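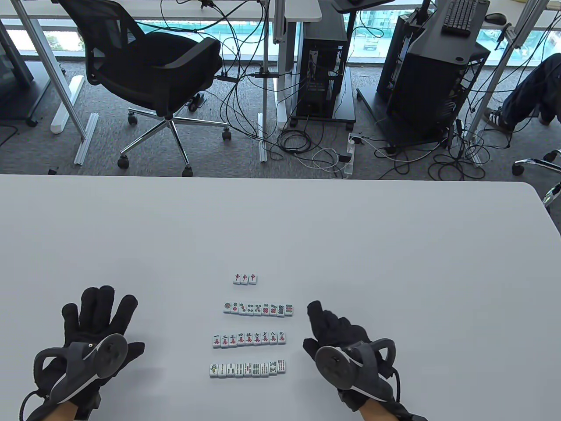 Yhon Agudelo wrote to me after the last post to say that I was teaching people mahjong backwards. Start them on scoring, he said, and the rest will make sense, because you can't decide what to keep until you know what it's worth. He learned that way from his aunt and he still thinks it's the only way to do it.

I have thought about this for a week and I disagree, at least for adults who come to the game after work and are already tired.

Our group meets in the back of Zikari, the tea shop on Garnari Street. We've been going there since last March. Most people who turn up have played gin rummy, and that helps more than anything I can say. You draw a tile, you throw a tile, you are trying to make sets. If they know rummy, they can play a bad hand within 10 minutes, and a bad hand is a fine place to begin.

What I do first is have them sort the tiles by suit and put them in order. Dots are easy since you can count them. Bamboo is easy except for the one, which on most sets is a bird. The characters are where people slow down. One, two and three are just strokes, so those come free. Four through nine have to be learned, and the quickest way I know is to lay them out in order and say them out loud a few times. It feels silly and it works. By the second evening most people only mix up the six and the eight.

Then winds, then dragons. I leave flowers in the box for the first month. I know some people feel strongly about flowers.

After that we play with the hands open. Everyone's tiles are face up and we talk about each discard. This is slow. One hand took us 41 minutes, and that included an argument about whether you can take a discard for a run from the player across from you. (In our rules you can't. Only from the player on your left, unless it's to win.) But people remember the rule when they've argued about it, and they don't remember it when I read it off a sheet.

Scoring comes in week four or so. Yhon is right that play changes at that point. People stop grabbing every pair they see and start waiting – sometimes too long. A woman in the group went a whole evening trying for all one suit and never won a hand, and she said it was the best night she'd had there. I don't think she would have tried it in week one, with a table of points in front of her and no feel for how often a tile comes around.

His other point was about the sheet itself. I hand out a two-sided page and he says it should be one side. I tried cutting it down on Sunday. I got it to a side and a half. The part that won't shrink is the list of limit hands, and I could drop most of those, as we've seen thirteen orphans exactly never.

A few practical things. The shop now closes at nine, so please be there by 6:30 if you want to get in a full round. There are 2 sets at the shop and a third if Nwankwo remembers to bring it. Tables seat four and we don't play three-handed unless the weather is terrible. Parking behind the bank is free after six.

I still owe a post on reading discards. I started it in the fall and it got too long, so it may end up as two. If anyone has a good way of explaining safe tiles to a beginner, leave it in the comments. Mine involves a lot of pointing.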